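Unit 5: Bench layout for small plastic enclosures
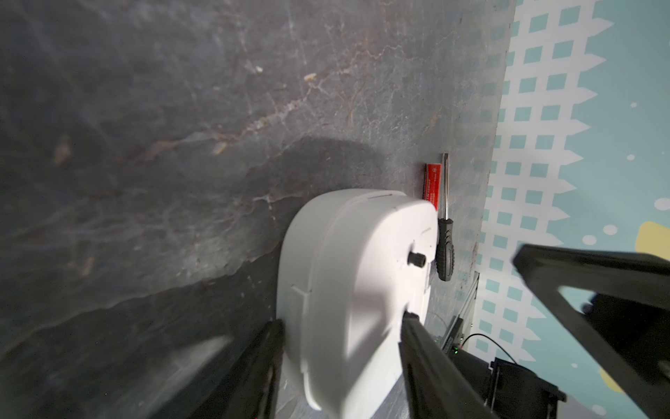
*Reading time: 2 minutes*

Handout for the October group, revised December 21, 2018. Read with the Clendo bench sheet.

## 5.1 Work surface

A hard, level top is assumed. Veined or speckled finishes, such as the grey one in the photograph, hide small fasteners. When the enclosure is to be opened, put down a plain mat or a shallow tray first. The Jatik tray (900 g rated load) is adequate.

## 5.2 Placing the parts

- Enclosure flat on the bench.
- Screwdriver parallel to the working side, within a hand's width.
- Small boxes next to the enclosure, printed face outwards.

The white unit, the red box and the black-handled screwdriver are set close together. This is acceptable for inspection. For disassembly, allow 15 cm clear on each side.

## 5.3 Reading the casing

Three features are recorded before any tool is applied:

1. **Seam.** On a rounded casing it normally follows the rim. Note whether it is continuous.
2. **Slots and notches.** The unit shown has a thin slot near one edge and a small rectangular notch at the side. Do not assume that either is a pry point.
3. **Projections.** Knurled parts are recorded separately, with their position relative to the seam.

Shading can make a white casing look grey on one side. Turn the unit under the lamp before noting a colour difference.

## 5.4 Record sheet

Use the Pranex form, fields 1 to 17. Leave the maker's field blank if the print cannot be read. Gallagher forms from last year are no longer accepted.

Sheets go in the rack by the door on Friday.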